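4. Adding and replacing keys and tags

This section applies to the Briltora key cabinet in both sizes (36 hooks and 70 hooks). The cabinet must already be fixed to the wall and levelled as set out in section 3. If you have the Gadow door kit, fit that first.

4.1 Before you start

You will need the master code, the index sheet from the inside of the door and a soft pencil. Keep the door open throughout. The lock goes back to its resting state after 170 seconds without a key press, and if the door is shut at that point you will have to enter the master code again.

Caution: Do not leave the override key inside the cabinet. If the batteries run flat with the key inside, the door can only be opened by a locksmith.

4.2 Registering a new hook

1. Open the door and press the SET button on the inside of the lock housing. The lamp turns amber.
2. Enter the master code and press the tick. You will hear one short tone.
3. Type the hook number. Hooks 1 to 9 are entered with a leading zero, so hook 4 is 04.
4. Press the tick again. The lamp turns green.
5. Hang the key on the hook and write the hook number and the lock it opens on the index sheet.
6. Press SET to finish, or go back to step 3 to register another hook.

Note: If the lamp turns red at step 4, the hook is already registered. Clear it first (see 4.4).

4.3 Weight and size limits

Each hook will carry a bunch of up to 3 ordinary door keys with one tag. Heavier bunches pull the hook forward and the sensor behind it may report the key as missing. Put large bunches on the bottom row, where the hooks are deeper.

Anything that hangs lower than the top of the next row will foul the keys below it. Long fobs, lanyards and whistles should be taken off or moved to the bottom row as well.

Cabinets made before July have a shorter bottom row. On these, check that the door closes freely before you lock it.

4.4 Clearing a hook

1. Take the key off the hook.
2. Press SET and enter the master code.
3. Type the hook number, then hold the cross until the lamp flashes twice.
4. Rub out the entry on the index sheet.

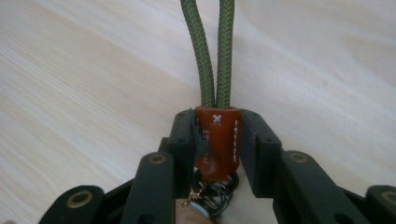 Tags may be plastic, leather or card. Metal tags should not be used on hooks next to the lock housing, as they can knock against the sensor cable when the door is shut. Cord loops are suitable for all rows if they are short enough to meet the limits in 4.3. Replace a loop when it starts to fray.

Do not write an address or room name on a tag. Use the hook number only.

4.5 Checking the register

Press and hold the tick with the door open. The lamp shows green if every registered key is on its hook and amber if any are out. Firow recommends a check at the end of each working day.

If the lamp stays amber with all keys in place, lift each key off and hang it again, starting with the top row. If this does not clear it, go to section 7, Faults.

Revised 3 October 2025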